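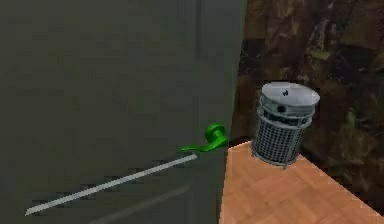 Teleop demos: gamepad or VR controller?

gradient_goblin
January 2, 2019
Recording door demos in the Tilier sim for the Cledside task set. 406 kept, 495 binned, all on a gamepad. My thumbs have filed a complaint. Would VR help?

tamley_bench
Yes. A lever handle needs wrist roll, and a thumbstick has no wrist.

oldservo
Disagree. VR gives you smooth demos plus all your coffee jitter. I'd take 2 slow clean runs over a pile of wobbly ones.

tamley_bench
Wobble is data. The policy has to learn to recover from something.

oldservo
Then mine is very well educated.

gradient_goblin
After the door comes the kitchen, so I have to steer the base too.
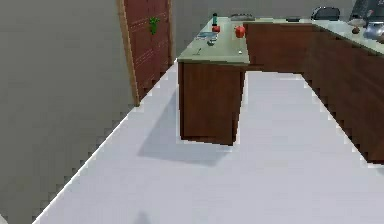 Kitchen side, peninsula and long counter.

oldservo
Gamepad for the floor, then. I've driven into that sort of peninsula in a headset and apologized to it.

tamley_bench
Fine, gamepad for the base. VR for the hand. Final offer.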